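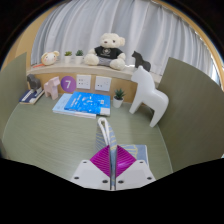
A hand-held gripper closes on a patterned fabric bag at desk 7.

Kandden opens desk recordings for its folding project

January 21, 2020

The robotics company Kandden has started to record household tasks at ordinary desks, using a gripper that a person holds in the hand. The recordings will be used to teach a robot arm named Trasum, which the company develops together with the software firm Esent.

In this method the person does the task with the same kind of fingers that the arm has. A camera on the tool saves the view, and the movement of the hand is saved with it. The first tests were made in December by remote control, but the operators found this slow for soft things such as cloth and bags. One towel could take them some 9 minutes.

The company says that 2201 demonstrations are now stored, and 83 of them were removed after checking, mostly for problems with the timing. Books, plants and small figures stay on the desks during the work, so that the arm learns to work in a place where people keep their things.

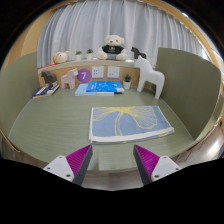 The gripper in front of a folded towel with a ginkgo-leaf pattern.

Towels and bags belong to the first group of tasks. The second group, with cups and boxes, will be recorded at the Shaikh building, where Kandden rents 2 rooms. Esent will prepare the training software for both groups. The companies did not give a date for the first test with the arm.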